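The Wemetti open vanity with towel shelf

Prev
Next
Home / Bathroom / Vanities 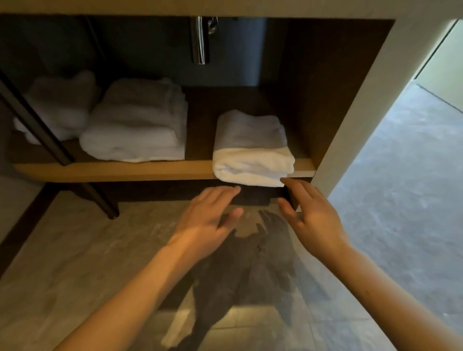

Wemetti vanity, open underneath, with white towels on the lower shelf.

I've been selling bathroom furniture for a while now and I keep coming back to this one, so it gets a proper page. If you've emailed me asking for "the one with the shelf under the sink" – hello, you've found it!

The Wemetti is an open vanity. No doors, no drawers, just a pale beige top and side with a light wood shelf running across underneath. The wood has a warm, honey sort of color at the front edge and I think it does a lot for the whole thing (beige on its own can get a bit hotel corridor). The leg is a slim black metal tube with a rounded foot.

You will see the drain pipe. I get asked this every week. It's an open unit, the pipe comes down from the basin, and if you have a nice shiny chrome one it looks good. If yours is the old white plastic kind, budget for a new one at the same time, or go for the Falico instead, which has two doors and hides everything.

What fits on the shelf

Towels, mainly. Folded bath towels go in the middle in a nice thick stack and the smaller ones sit off to the side where you can grab them. I fold mine in thirds and then in half, with the fold facing out. If you leave them a little too wide they'll poke over the front lip of the shelf, and I don't mind that at all, but my sister can't walk past without pushing them back in. Baskets work too, as long as you measure first and leave the pipe some room.

I wouldn't keep toilet cleaner or a hairdryer down there. It's all on show, and anything you don't want guests looking at belongs in a cupboard.

Cleaning

Damp cloth on the shelf, dry cloth after. Please don't use anything scratchy on the wood. Dust does collect at the back behind the towels, so take everything out now and then and give it a wipe. The leg just needs a quick once-over when you mop.

Price and delivery

The vanity is $1,455 with the shelf included. The basin, faucet and drain are sold separately – I usually pair it with the Vellik faucet but it's your bathroom. Delivery is $50 and takes about 3 weeks. Two people will carry it to your door, but not up the stairs, sorry, so line up a strong friend if you need one.

The matching Shokri mirror is back in stock too, after being gone since December.

Fitting isn't included. You'll want a plumber for the pipework unless you're handy, and do send me a message before you order if your drain comes out of the floor instead of the wall.

Page updated April 20, 2022

Add to cart
Ask a question
Back to all vanities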